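About Vinadent

Vinadent is a small food and restaurant guide to Lavesdale and the towns you can reach from it on one bus. We write about places to eat, and now and then about the people who run them, and we have been doing it long enough that a few of you have started to greet us by name at the counter – which is lovely, though it does make it harder to eat a plate of dumplings in peace.

It started one February with Nuala Dunne and a notebook. She had moved to Lavesdale for work, knew hardly a soul, and decided she would eat her way down Kendar Street from the station end to the river, one door at a time, skipping nothing. There were 19 places to get through, counting the bakery that only sells three things and the fish counter with two stools in it. She wrote up each one for her sister back home, her sister passed the letters on, and before long people she had never met were writing to ask whether the soup place really did close at two. (It does. Go early.)

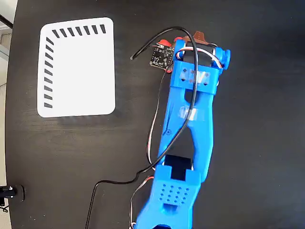 Tabletop with a white card and a blue robot arm.

Kheri Rotich joined after the first year. He had cooked for 12 years in hotel kitchens and he wrote to Nuala to tell her, very politely, that she was wrong about braised goat. They met for lunch to settle it, ordered far too much, and have been sharing the work ever since. Kheri covers most of our East African and Indian places, along with anything that comes off a grill, and Nuala takes noodles, bread, breakfasts and pretty much any dessert she can get to first.

These days the guide holds 545 write-ups, and we go back through the old ones as often as our stomachs and our wallets allow. Menus change and cooks move on, and a place we thought was only fine a few years ago might well be the best lunch in town now, so please do look at the line at the bottom of each review that tells you when we last ate there.
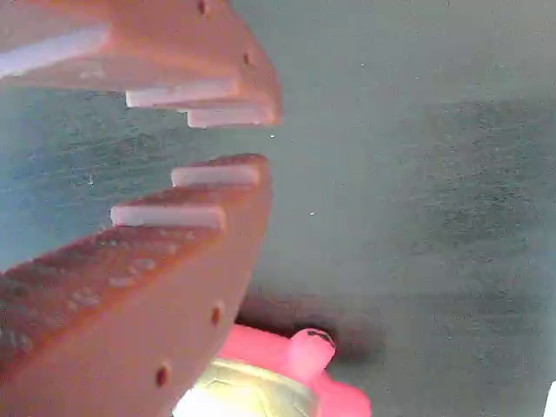

We pay for our own meals, every one of them. We don't book under the name of the guide and we don't accept invitations to opening nights, kind as they are. If an owner sends out a little plate of something because they've spotted Kheri (he is tall and he hums while he eats), we'll say so in the review. We try to visit twice before we write anything, and if the first visit goes badly we make it three, on the theory that anyone can have a rough evening.

We don't give stars or scores, either. We did for a while, and we spent more time arguing over half points than we did talking about the food, so one evening over a pot of tea at Mac Giolla we dropped them. Mac Giolla is the tea room behind the old post office, by the way, and if you've never had the brown bread there with the salty butter, we'd gently suggest you sort that out this week. 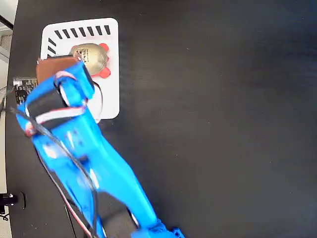 We run a supper walk once a month, too. We keep it to 16 people, mostly so that we can all squeeze into the smaller rooms together, and we stop at four or five places over an evening with something small at each. You don't have to know anything about food to come along. Bring a coat and good shoes, and tell us ahead of time about anything you can't eat so we can let the kitchens know.

The guide is paid for by those walks and by readers who chip in what they like. There are no ads from restaurants and there won't be, as long as the two of us have any say in it. 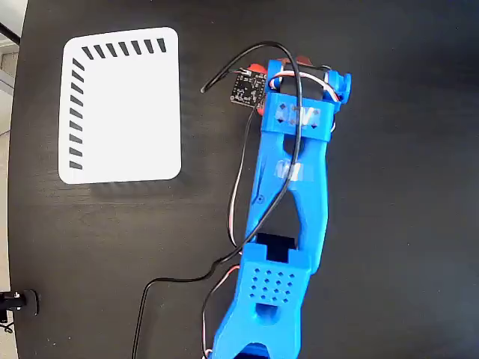
Suggestions are always welcome, especially for the north side of town, where we know we've been slow. Tell us the name of the place, what you ordered and roughly when you went. We read everything, and we do answer, though it can take us a week or two when we're both out eating. Corrections go to Nuala and complaints about goat go to Kheri.

Page last updated Sep 3, 2023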